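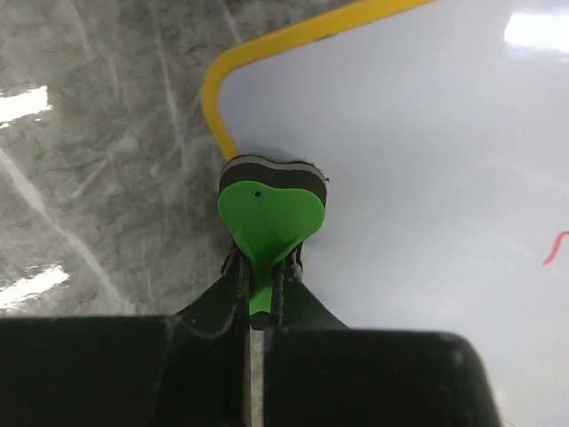 # Eraser drop fault on the Hultport tabletop cell: frequently asked questions

This page collects the questions we receive about the fault in the whiteboard wiping task. It is for operators and for teams that run the same task on their own arm. If your arm is in a fault state now, please read the section "My arm has stopped against the board" first.

### What is the fault?

During the wiping stroke the gripper loses the eraser, and the controller does not notice it. The arm continues the stroke with empty fingers. In the worst case the finger tips press on the whiteboard, the board moves on its stand, and the arm follows it until the force limit is reached.

### Which systems are affected?

All cells that run the Calimlim controller together with the two-finger Idach gripper, if the wiping program was installed before the April update. The pick and place programs use a different grip check and we have not seen the fault there.

### How often did it happen?

In the log of the Hultport cell there are 1152 wiping strokes. The eraser was lost in ten of them. In four of these ten cases the fingers touched the board before the arm stopped. Nobody was hurt. One board was scratched.

### Why does the controller not see that the eraser is gone?

The program checks the grip one time only, directly after the fingers close. It compares the finger opening with the expected width of the eraser. After this, the opening is still measured, but the wiping program does not read the value again until the stroke is finished.

The eraser is also not an easy object. It has a green plastic part, which the fingers hold, and a dark foam pad on it. When the pad drags on the board, it turns the plastic part a little between the fingers. The grip becomes weaker with every change of direction.

### Is it a problem of the gripper hardware?

We thought so in the beginning and we changed the finger lining two times. The rate of drops did not change in a way we could measure. The lining becomes rough at the edges after long use and should be replaced in the normal interval, but please do not expect that this alone will repair the fault.

### Does the frame of the board play a role?

Yes. The yellow frame is raised above the writing surface. If the stroke runs too far, the foam pad meets the frame and gets a sideways push. Seven out of the ten drops were at the frame or very near to it. The updated program ends the stroke earlier. This means that some marker can remain along the border, and you should accept this for now.
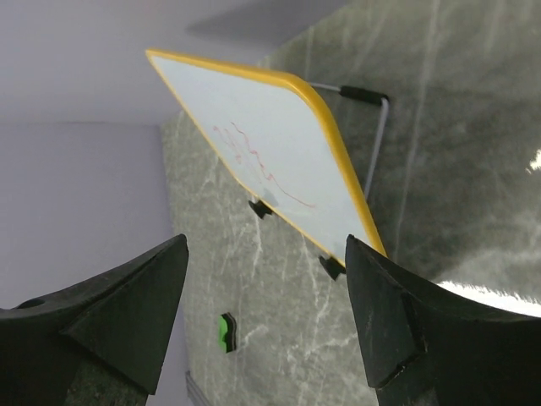

*Answers by Pylyp Zakharchenko, Idach support desk. Last changed 21st April.*

### My arm has stopped against the board. What should I do?

1. Press the emergency stop, also if the arm looks quiet. The motors can still be pushing.
2. Keep your hands away from the space between the fingers and the board.
3. Release the brakes with the hand unit and guide the arm backward, away from the board. Do not pull the board out first.
4. Look where the eraser is. If it is lying on the table near the fingers, leave it there until the arm is parked.
5. Save the log before you restart. A restart deletes the force values.

### Why should I not pull the board out?

The board leans on a light wire stand. When the fingers press on the board, the stand may be carrying a load which you cannot see. If you take the board away suddenly, the arm can jump forward. At our Brestomar site this happened with a movement of about 370 millimeters, and the operator was standing on the correct side only by luck.

### Can the arm pick up the dropped eraser by itself?

Please do not allow it. The automatic retry searches for the green color and closes on the first match. After a fall the eraser can lie on its side, and on a glossy table top the reflections disturb the search as well. The retry is switched off in the update. Place the eraser back by hand with the arm parked.

### What does the update change?

The finger opening is now read during the whole stroke. If it becomes smaller than the limit, the arm stops and lifts away from the board. The force limit for wiping is lower too, and for this reason old red marker may need a second pass.

### I get false stops after the update. Is this normal?

A few are normal with a new foam pad. Run the grip calibration again with the same eraser that you use for the task. If the stops continue, send us the log and the version number of your controller.

### When will the retry function come back?

We plan a test at Brestomar in August. Until then it stays off, and we ask you not to switch it on through the service menu.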